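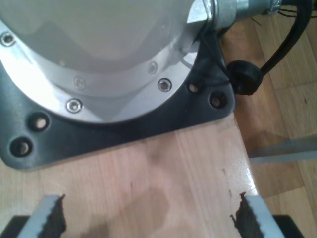 Does a pale table really need finishing if all it ever does is get worked on, one reader wanted to know, and couldn't you just wipe it down and let it age? The note came in right after the last newsletter and I have been chewing on it ever since, mostly while standing over my own table with a rag in my hand.

My short answer is that you can leave it bare, and it will look fine for a while, and then one morning you will set down a coffee mug and own a ring forever. Light wood is wonderful to work on. It bounces the light up at you, you can find a dropped screw on it, and it makes even a gloomy room in September feel a bit more cheerful. But it shows everything! Dark walnut will forgive you for years. Blond wood keeps a diary.

So, what I do. I've now finished 11 tabletops in the shop in Plandcombe (plus one at home that I'd prefer not to discuss), and I've settled on a routine that is pretty boring and works. Clear the top as far as you can. If there are things bolted or clamped to it that you don't want to move, leave them where they are and work up to the edges with a smaller pad. I used to insist on stripping everything off first, and all it did was make me put the job off until the next long weekend.

Sand with the grain, lightly. I start at 180 grit and stop at 220, because going finer on a work table mostly polishes it, and then the oil has trouble getting in. Vacuum, then wipe with a barely damp cloth and let it dry completely. The grain will stand up a little and feel fuzzy. Knock that back with a worn piece of the same paper and don't lean on it.

Then oil. I've been using the Skultness hardwax, the clear one, which I get from Gronow over in Pistby when I'm out that way. It goes on thin. Thinner than that. If you can see it sitting there wet and shiny after you've spread it, you've used too much, and you'll have a tacky table for a week (ask me how I know). Give it 15 minutes, buff off whatever hasn't soaked in, and come back the next day to do it again. I do three coats on a table that gets used hard and two on one that doesn't.

A couple of you asked about holes. If you're putting a heavy fixture on a wooden top, drill a pilot hole first, please, and go slowly so the wood doesn't blow out on the underside. A scrap board clamped underneath helps a lot. Then – and I skipped this for years – put a dab of oil down inside the hole with a cotton swab before the bolt goes in. End grain drinks up anything that gets near it, and a raw hole is where the gray stains creep out from. Same goes for anywhere you bring a cable down through the top. Oil the cut edge, let it cure, then fit your grommet.

Heavy metal plates are their own little subject. They don't hurt the wood by sitting there, but grit gets in under the edges and if the thing is ever shifted, even a hair, you get a scratch. I run a soft brush along the edge of anything that lives permanently on a table, usually on the same day I empty the vacuum. Damp is worse. Steel on a damp light top can leave a blue-black mark, and on oak it's practically guaranteed. I've had some luck getting those out with oxalic acid, with gloves and glasses on and the window open, but you have to treat the whole board or you'll end up with a clean patch that looks worse than the stain did.

One more thing on color, as somebody always asks. Clear oil will still warm the wood up a shade or two. If you love that fresh-from-the-mill paleness, there are oils with a touch of white pigment in them, and they do hold it back. I tried one on a bench last year and I go back and forth on it. In the morning I like it very much, and under the shop lights it looks a little like skim milk. Try it on the underside first and live with it for a few days before you commit.

About cost: the reader's note also mentioned a quote of $300 to have one table refinished, and whether that was fair. For a full strip, sand and three coats, picked up and delivered, I think so, yes. For a wipe and a buff, no. Doing it yourself is a can of oil, a few sheets of paper and a Saturday, and the can will stretch to a second table if you've listened to me about thin coats. Do lay your oily rags out flat outdoors to dry before you throw them away, please. They can heat up and catch fire all by themselves when they're balled up in a trash can, and I mean it.

If you want to see how it goes on before you try it, I'm doing an open table day in the Plandcombe shop on Saturday, May 25, 2019, starting at ten. Bring an offcut or a drawer front or a cutting board and we'll oil it together. There's no charge, parking is around the back, and I'll have the clear and the white-tinted cans both open so you can compare them on your own piece of wood.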